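Sterwood Auto Machine
Cylinder Heads > Remanufactured > Grastura 44 Series

Grastura 44 Remanufactured Cylinder Head, Bare or Assembled

In stock, most weeks. Call if the cart says zero, the cart is slow to catch up.

Bare casting or fully assembled with valves, springs, retainers and seals. Cast iron. Sold each, not in pairs, so if you're doing both banks put 2 in the cart. We get that call a lot.

Every head goes through the same line in our shop. Hot tank, bead blast, pressure test, crack check, guides, seats, surface. Anything that fails the pressure test goes in the scrap bin. We don't stitch cracks between the valve seats and we don't sell heads that somebody else stitched. Small cracks out in the rocker area, we'll pin those if you ask on your own casting, never on exchange stock.

Price: $392 each assembled, exchange. Bare, call. Core charge is extra and shows up at checkout, comes back to you when the core does. 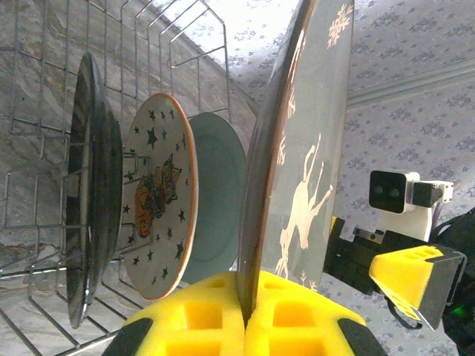
Seats are hardened on the exhaust side, all of them. Intake seats get replaced only if they're sunk or burned. Guides are bronze liners, reamed and honed to the stem. If you're supplying your own valves send them WITH the heads, not after. We size guides to the valve in hand.

What you get with an assembled head:
Three-angle valve job, intake and exhaust
New exhaust valves, intakes new or reground
New springs, set to stock installed height
Viton seals
Deck surfaced, finish good for composite or MLS gasket
New brass core plugs, installed

What you don't get:
Head gasket
Head bolts. Buy new ones. Really.
Rocker arms, pushrods
Manifold studs, unless you check the box

Fitment

Fits the 44 Series small truck engine with the 19-bolt pattern only. Early blocks used a different water passage at the rear and the gasket won't seal there, even though the head bolts right up and looks fine. Check the casting number on your old head, it's between the two center exhaust ports, under the crud. Wire brush and a flashlight. If the last two digits are 40 you're good. If they're anything else, send us the number before you order and we'll look it up.

Marine and industrial versions look the same and are not. Different plugs, different springs. We do those too, seperate page.

Options

Add at checkout, or call and have us note it on the ticket.

Magaña spring set. Stiffer, for mild cam swaps. Tell us the lift, we check coil bind before we ship. Don't guess at the lift, read it off the cam card.

Jendimeck bronze guides, full replacement in place of liners. More work, more money, adds a few days. Worth it on an engine that sees towing or long idle hours.

Port cleanup. Gasket match and bowl blend, no big port work on this casting. Walls are thin at the pushrod pinch and we've hit water there, so we stay out. 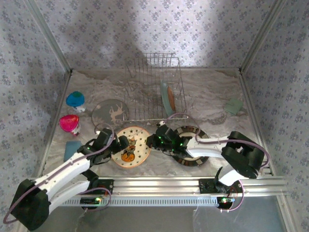

Machine Work on Your Own Heads

Rather keep your originals? Fine with us. Same work, same machines, your casting back at the end. Tag them left and right if you care which side they go back on. Drain them, pull the sensors, take the studs out if they'll come out. Broken studs we can remove but it's billed by the stud.

Box them one per carton. Two heads loose in one box will beat each other up all the way here and we'll end up surfacing dings out of your deck. Cardboard between, not newspaper.

Turnaround runs longer than exchange. How much longer depends on what's on the bench. Spring is bad, everybody's truck breaks in spring. November is good.

Everaldo Conceição runs the head room and he'll be the one calling you if something's wrong with your casting. Pick up if you see our number. Work stops till we hear from you, and a head sitting on the floor isn't getting any closer to your truck.

Installing

Read the sheet in the box. Short version:

Check the block deck with a straightedge. A flat head on a warped block leaks just like it did before.

Chase the bolt holes, blow them out. Oil or coolant down in a blind hole can crack a block when you torque it.

Bolts into water get sealer. Bolts not into water get oil. The sheet has the map.

Torque in three steps, center out. Don't skip steps cause you're in a hurry.

Set your lash or preload after, since surfacing changes pushrod geometry a little. Measure, don't assume the old pushrods are right.

Fresh coolant, not the stuff you drained.

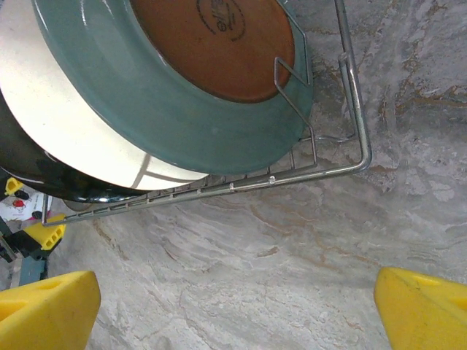

SHIPPING, CORES AND WARRANTY

Ground shipping to the lower states, flat rate in cart. Alaska and Hawaii call for a quote. Orders in before 2 p.m. usually go out same day if it's an exchange head on the shelf with no options.

Core has to be rebuildable. That means not broken, not welded, no rod through it. Normal wear, burned valves, stripped plug threads are all OK. Drain it and send it back in the box your new one came in, label's inside. No label, call, don't just ship it collect.

Warranty is 12 months on the head, parts and our labor. Doesn't cover overheating. Every head leaves with a heat tab on the end and if the center is melted out, it got hot and that's that. Don't remove the tab.

Doesn't cover your labor, towing, rental car or the gasket set.

Damaged in shipping, leave it in the box, take pictures of the box too, call us the same day.

Related

Grastura 44 Series head gasket set
Head bolt kit, 19-bolt
Manifold stud kit
Block decking and line hone, local drop off only

Questions, use the form or call the counter. Have your casting number ready. Phone is faster, the form gets checked mornings adn again before close.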